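Food Storage Swap: Your Questions Answered

We love a tidy cupboard, and judging by the 342 of you on the Halimmont list, so do you! If your question isn't covered, drop a note in the box by the door.

What is the Food Storage Swap?
You bring clean food containers you don't use any more and go home with ones you will. Lids on their own are very welcome too (somebody, somewhere, has the bottom half).

How many can I bring?
Up to 6 per household, please. We had over 50 come in on one evening last November and it was glorious, but we did run out of table.

Do you take both round and square ones?
Yes, any shape, glass or plastic. Square and rectangular ones pack closest together, but a round one is lovely for soup and leftover curry, and a lid that clips down is always snapped up quickly.

How can I fit more on one shelf?
Try a small wire rack! It gives you 2 levels where you had one, and you can see what's on the bottom through the sides. Keep the container you reach for most on top and put the shallow ones underneath.

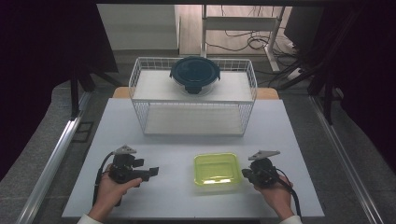

Round container with a blue lid on the wire shelf, green box in front.

Should I store containers with their lids on or off?
This one starts arguments. Nomvula Nel, who runs our cupboard evenings, is firmly lids off, bottoms nested, lids filed upright like records. I'm a lids-on person for anything I use every day, as I can grab it and go. Try both for a week and see which you stick to.

Can containers be stored on their sides?
Empty ones, certainly. Stood on edge with the lid on, a shallow box takes up hardly any width, and a bright lid is so easy to spot!
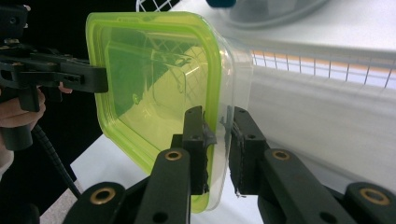 Dlamini Hall, 31st August

How do I get rid of the curry stain?
A paste of bicarbonate of soda and water, left on overnight, then a good wash. It doesn't always shift the lot, but it helps with the smell as well.

What happens to anything left over?
It goes into the Kalto cupboard in the hall kitchen, where any group can borrow it. Please wash it and bring it back with its lid!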